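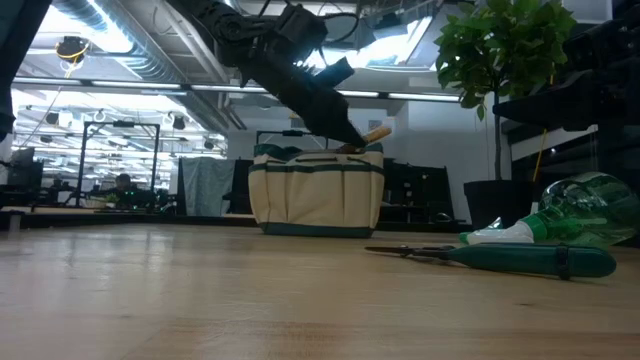

Page last changed: May, by Aivar Koppel

Search this site
Enter keywords
Go

Stirik hot-gas rig: pre-run inspection checklist, with comments

Covers the small turbine rig in the Fleline cell. Work down the list with the fuel isolated and the key in your pocket. My comments sit under the items. They come from this season's runs, and there have been some crackers!

1. INLET

1.1 Bellmouth clean, no dust line on the lip -- OK
1.2 Inlet screen seated, all clips closed -- OK
1.3 Total pressure rake tight, tubes clear -- REDO

Comment: Tube 8 was slow to respond again. Blow it through from the transducer end and watch the trace come back on the screen. It's a lovely sharp step when the tube is clear and a lazy curve when it isn't, and once you've seen the two side by side you'll never mix them up.

2. COMBUSTOR

2.1 Liner borescoped, no new cracks at the dilution holes -- OK
2.2 Igniter gap checked with the gauge -- OK
2.3 Fuel nozzle spray pattern checked on the bench -- OK
2.4 Drain valve opened, drained and closed again -- OK

Comment on 2.1: The old crack by the third dilution hole hasn't grown. Compare it with the last print in the folder and initial the print. Please don't go by memory, the lens makes everything look worse on a second visit.

Comment on 2.3: The new Lill nozzle gives a really even cone. I was grinning like a kid when we flowed it. Exit temperatures are far flatter around the annulus than they were in the autumn, so the vane ring should have an easier life.

3. TURBINE SECTION

3.1 Vane leading edges, look for burning or pitting -- OK
3.2 Blade tips, look for rub -- WATCH
3.3 Tip clearance probes, zero and span -- OK
3.4 Cooling air feed, pressure test at 100 kPa, hold 8 minutes -- OK
3.5 Rotor turns freely by hand, no scraping -- OK

Comment on 3.2: Light polish on two neighbouring blades, no metal moved. I'm happy to run with it but want another look after the next hot soak. If the polish has spread to a third blade, stop and ring me.

Comment on 3.4: Cap the purge line first. With the purge line open you'll chase a leak that isn't there (I lost most of a morning to this one).

4. INSTRUMENTS

4.1 Thermocouples, continuity and polarity -- OK
4.2 Fast pressure sensors, cooling water on before anything else -- OK
4.3 Clulteck logger armed, disk space checked -- OK
4.4 Once-per-rev signal clean at crank speed -- OK

Comment on 4.4: Everything unsteady we measure gets lined up against this one pulse, so give it some love. Last run we averaged 328 revolutions at the steady point and the wake from each vane stood up out of the noise beautifully. The earlier run with the dodgy pickup was mush.

5. CELL SAFETY

5.1 Containment ring bolts, torque stripe unbroken -- OK
5.2 Overspeed trip tested on the simulator box -- OK
5.3 Fuel shut-off tested from both stations -- OK
5.4 Extinguishers in date, pins in -- OK
5.5 Extraction fan running, door interlock made -- OK
5.6 Tools counted back in against the sheet -- OK

Comment on 5.2: Do this one every time, even on a repeat run the same arvo. The trip must drop the fuel valve and light the red lamp. One without the other is a fail.

Comment on 5.5: The door switch was sticky and has been replaced. Push the door firmly and listen for the click.

6. FIRST CRANK

6.1 Oil pressure up before rotation -- OK
6.2 Dry crank to 2,000 rpm, listen and log vibration -- OK
6.3 Coast down timed and written in the book -- OK

Comment: Coast down is my favourite check on the whole sheet. It costs nothing and tells you heaps about the bearings. If it comes up short, go back to 3.5 before you touch the fuel.

Result: cleared for hot running, with 1.3 to be redone and signed first.

Open items: tube 8 on the inlet rake, tip polish at 3.2, spare seals for the drain valve on order.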